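Nillon Activity Room
Progress report to the Charbonneau Fund
Reporting period: April through July
Prepared by Liette Perron, Program Lead

1. Purpose of the grant

The Charbonneau Fund awarded support to equip one room at Nillon for tabletop sorting and tidying activities and to prepare a set of written activity sheets that other centers can use. This report covers work completed through the end of July, spending to date and the work that remains.

2. Furnishing the room

The main table is in service. Its white top was chosen so that small objects stand out clearly against it, and the faint seams between the panels have proved useful when setting items back in their starting places. Metal rails run along both sides. The carpeted part of the room has been kept for table work, and the wood floor beyond it remains the area for stands and equipment.

One item under this heading is still open. Power strips and cables continue to lie on the floor beside and behind the table. Kastano has quoted for floor covers and a wall-mounted outlet, and we expect the work to be done in the next period. Until then, staff check the walkway each Thursday before the first session.

3. Activity sheets

The grant calls for a set of 19 activity sheets. Eleven are complete, five are in draft and three have not been started. Each sheet gives the objects needed, the starting layout, the steps and the layout at the end.

The first group of sheets deals with putting single objects into an open container. Sheet 4, the tennis ball sheet, begins with one ball already in the bin and a second ball on the open table.
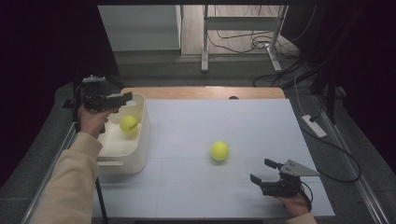
We revised the sheet twice during the period. The first version asked for a deep box, and reviewers found that the contents could not be seen from a seated position. The current version specifies a bin with low walls and rounded corners, placed to the left, with its open side up. The second ball goes near the middle of the table so that it can be reached without leaning.

The second group, on folding and stacking, is further behind. Drafting was delayed by four weeks while we waited for a delivery of cloths from Clastunik. The delivery is now complete, and drafting resumed in July.

4. Materials

A stock of 100 small objects has been purchased, labeled by sheet number and stored on open shelving. Tennis balls were bought in bulk and should last through the remainder of the grant. Replacement bins are kept in reserve – two were cracked in transit and have been credited by the supplier.

5. Spending

Spending to date stands at $3,030. Of this, $400 went to bins, shelving and labels. The remainder covers the table, the cloths and printing. The floor work has not yet been invoiced. We do not expect to request additional funds.

6. Next period

Floor covers and wall outlet installed
Five draft sheets reviewed and issued
Remaining three sheets drafted
Full set printed and sent to the Fund for comment

We would welcome a visit from the Fund once the floor work is finished. Mornings after 10 a.m. are the most convenient time.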